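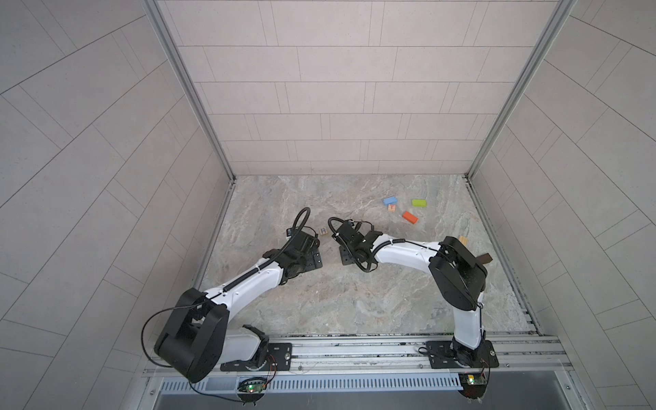
Raymonde Wong wrote to ask whether Ledura can go over grout that was sealed years ago with something else, and whether one bottle would do a shower and the hall floor. Yes to the first, if the old sealer no longer beads water. Drip a little on the grout line and watch it for a minute. If it soaks in, clean the grout and go ahead. For the second, it depends on the tile. Small tile has more grout line and uses more.

Ledura Grout Sealer
Item 1502
Clear, matte finish, water-based

Ledura soaks into cement grout and slows down staining from soap, coffee and muddy shoes. It doesn't change the color of the grout. It is for indoor walls and floors only. Do not use it on epoxy grout or in cracks - fill those first with Ledura Patch (item 998).

How to use
Let new grout cure fully before sealing. Sweep, wash with plain water and leave to dry overnight. Brush on along the grout lines and wipe any extra off the tile within eight minutes. Dried sealer leaves a haze that has to be scrubbed off with Ledura Haze Remover. Put on a second coat once the first is dry to the touch.

The brush tip is sold separately as item 167. It fits both bottle sizes and rinses out with water. Keep the bottle from freezing.

Sold at the Grarklow counter in Flivgate and by mail.

Last updated: February
Contact Grarklow | Copyright Grarklow | Back to top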